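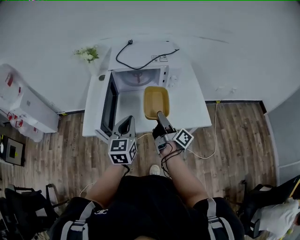
Microwave Tips From a Method for Teaching Robots

By Hazel Tillman
Sunday, January 14, 2018
3 min read

Loading a microwave is dull work, but it makes a good test for robots. In the Ellix method, a person does the chore with a gripper in each hand, and the recorded moves are used to train a robot arm. Orathai Prasertsri ran the microwave trials and kept notes. Some of them apply in any kitchen.

Open the door all the way before you pick up the dish. Trials that began with the door half open failed most often, usually when the dish caught on the door.

Set the near end of the container on the lip of the opening, then push. Carrying it level all the way in takes more care and gains you nothing.

Use a container with rounded corners. Square ones snagged on the turntable in 17 of 93 trials. Rounded ones snagged in 3.

Keep the power cord away from the door side. Leave clear table in front, enough to put a hot dish down without looking for a spot.

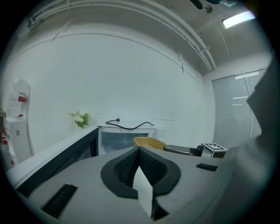 How many times does a person have to repeat the chore before the robot can learn it?

Prasertsri's group got steady results after eight sessions with the same microwave. A different model with a push-button door needed new sessions, and that work was still going on when she wrote up the notes in October.

Wipe the turntable before you start. Crumbs under the ring make it rock, and a light plastic box will slide.

Contact: Pudamen Home Pages | © 2018 Pudamen | Back to top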